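Slide 4: Staging with fake fruit

Start with the claim. Every staging guide says a bowl of fruit sells a kitchen. Ask who has checked. I haven't found anyone.

Lurville job: we paid for 8 pieces of artificial fruit and a bowl. The listing sat until January anyway. The sellers loved the grapes. Buyers, I can't say.

Pause. Let them argue.

Color first. Dark purple grapes against pale mint green do show up well, I'll give them that. The leaves are what I'd question, too big and too bright for my taste.
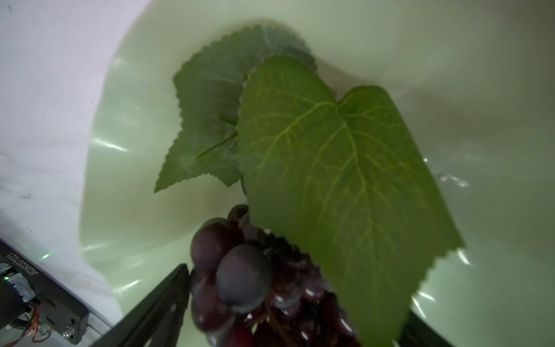
Ningsih Mangundap wrote back after the Geva talk that real fruit goes soft by the second open house and she'd take plastic every time. Fair point. It still doesn't show that either one sells a kitchen.

Next slide: towels.

Staging Notes | Contact | Back to top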